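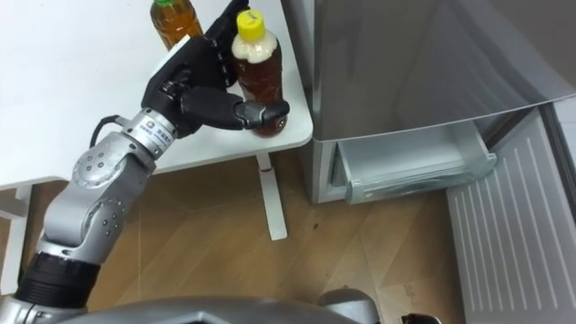 The tea bottle task, from the robot's side of things. Yellow cap in hand, green cap waiting behind it.

I've spent a good part of December reading the Lornlow write-up and then going back to read it again, and I'm still not sold. The short version for people who don't follow this stuff: the Prisorholm group trained a policy to move drinks between a table and a refrigerator using a multi-fingered hand, and they say that letting the model predict its own grasp quality a few steps ahead makes it much better at bottles it hasn't seen before. They trained on 1,000 demonstrations, which is a lot of somebody's afternoons.

The headline result is 8 successes on new bottles where the older method got 3. Fine. Now look at how those were scored. A trial counts as a success if the bottle leaves the table and the hand doesn't drop it. Getting it onto a shelf is scored separately, in the appendix, and there the new method gets 6. I would have put that number in the abstract.

My bigger problem is the word "new." A tea bottle with a yellow cap and a tea bottle with a green cap are different products to me when I'm thirsty. To a hand closing around the side of a plastic bottle, I doubt the cap color matters much. If the training set is full of upright bottles with ridged necks and the test set is more upright bottles, then I'd expect any halfway decent policy to cope. Show me a squat jar, or a carton, or a bottle lying on its side with half the label peeled off.

Then there's the grasp predictor itself. The claim is that it "anticipates slip." Maybe! But the comparison they ran takes the predictor out completely and leaves the rest of the network smaller. So is it the anticipating that helps, or is it just the extra capacity? You could settle it by keeping the same size network and feeding the predictor scrambled labels. Ermelinda Sampaio tried something close to that on her own Falcão setup last year and most of the gain went away, though she was working with a simple two-finger gripper and is careful to say so.

I do want to give them credit for a couple of things. They kept the whole arm and a real refrigerator in the loop, with drawers and a door in the way, where a lot of papers stick to a tidy tabletop. And they posted the failures. I watched every one of those. The thumb is where it goes wrong most often – it lands too low, the bottle tips, and the fingers close on the shoulder. That's a useful thing to know and it gets one sentence in the paper.

The Lendatdale people say they're going to rerun the whole thing on their hardware with a wider set of containers. If the gap holds up there I'll happily write a second post eating my words. For now I'm filing it under "promising, wants a better control," and I've emailed the authors to ask about the network sizes. No reply yet.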